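**Standards Corner: the home-collection checklist, version whatever-we're-on**

The draft good-practice sheet for handheld gripper work in people's homes went round on Wednesday, and I have now read it twice. It has 61 numbered items. The last one had 40. I'd like to know who asked for the other 21, because I sat in most of those meetings and I don't remember anyone leaving the room saying we needed more items.

I'll start with what's good. Rocío Escobar's section on consent is the best thing in it. It's short, it's written in words a householder would use, and it says plainly that the person who lives there can stop a session at any point and doesn't have to say why. It also says they get to see the footage before it leaves the building. Tileston has worked that way since February and the sky has not fallen. If the rest of the sheet were cut and only this page survived, I'd sign it.

Then we get to item 9, "The workspace shall be cleared of non-task objects." I have a real problem with this one. We go into homes so that the data looks like homes. Real tables have drinks and gloves on them. If the operator has to strip the place before picking up a sponge, we could have stayed in the lab at Chow and saved the gas money. Siu-ming Yau defended the item on the call by saying that clutter makes labeling slower. I'm sure it does. That sounds like an argument for paying labelers for more hours, and it belongs in a budget. It doesn't belong in a standard.

What I could live with is a narrower rule: move anything that could spill, break or hurt someone if an arm catches it, and leave the rest where the household left it. That can be checked in a minute at the door. "Non-task object" can't be, and two reviewers given the same kitchen came back with very different lists when Keltau tried it.

Items 14 through 22 cover floor work, meaning anything where the target or the container is at ground level. I was ready to dislike these and mostly don't. Sheila Ackroyd pointed out that operators doing floor tasks bend at the waist, hold two tools out in front of them, and stop noticing what's behind their heels. Her wording asks for a clear step back, chairs pushed in, and no cloth or cable where a foot might land. Fine. I'd add string and thin plastic to that list. Both are easy to miss when you're looking at your finger pads, and both get wound into a jaw.

The two-gripper rule (item 27) needs work. As written, "the second gripper shall not enter the working area of the first while an object is held." Read that again and try to think of a two-handed task it allows. You can't hold a basin steady, you can't pass a thing from left to right, you can't tip one object out while keeping hold of another. Szu-yu Shih says the intent was to stop the jaws knocking together and cracking the mounts. Then say that! "Keep the jaws from touching" is five words and any new operator will understand it on the first morning.

Item 33 sets a floor of 100 usable grasps per session. I don't know where this number came from and neither, when I asked, did Feng-yi Kao, whose name is on that page. A round number with no source turns into a quota within a month. Operators hurry, the approach angles all start to look alike, and we end up with a pile of identical grabs at the same sponge. My vote is to strike it. If we have to have a number, I'd want it to be for variety: different objects, different heights, different starting positions. I'm aware that's harder to count, which I suspect is why it isn't in there.

On pads. The sheet wants finger pads inspected "regularly." Every standard I've ever read has this word in it somewhere, usually where the authors got tired. Before each session and after any drop would do. Plokulov already logs it that way, on a paper card, and it takes them no time at all.

There's also a long stretch on records, items 41 to 58. I counted the fields an operator would have to fill in before leaving the house and stopped at 22, with a page still to go. Wall color is one of them. So is "general mood of session." Some of this can be read off the video later by somebody sitting down with coffee — and some of it shouldn't be collected at all, going by Rocío's own section. Background matters here too. A wide camera view takes in the next room, the shelf, whatever's hanging on the wall. The sheet spends one line on that and most of a page on file naming. I'd swap them.

I don't want to be the person who only complains, so for the record: I think a shared sheet is worth having. Right now each of our four sites does this differently, and when the data gets pooled the seams show. But a checklist that takes longer to read than the task takes to do will get ticked from the top to the bottom in the van, and then we'll have a signature and no practice behind it. I've ticked one that way myself.

Comments are open until the next call. Send them to Szu-yu, who is keeping the marked-up copy, and please quote the item number, as the last round had several notes that just said "the bit about chairs." If you want to argue for the grasp minimum, come with something I can look at. I'm told there will be a shorter draft. I was told that last time.
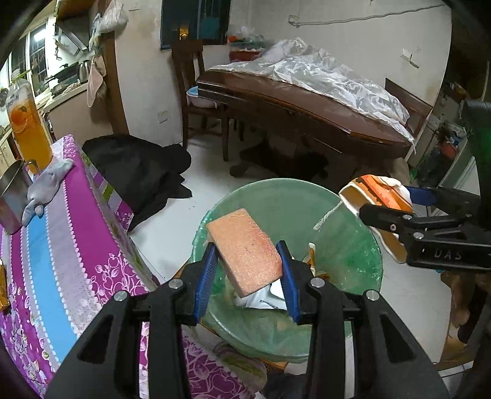

*Two grippers at work over a green basin on the floor, the nearer one holding a sponge. See items 9, 14–22 and 27.*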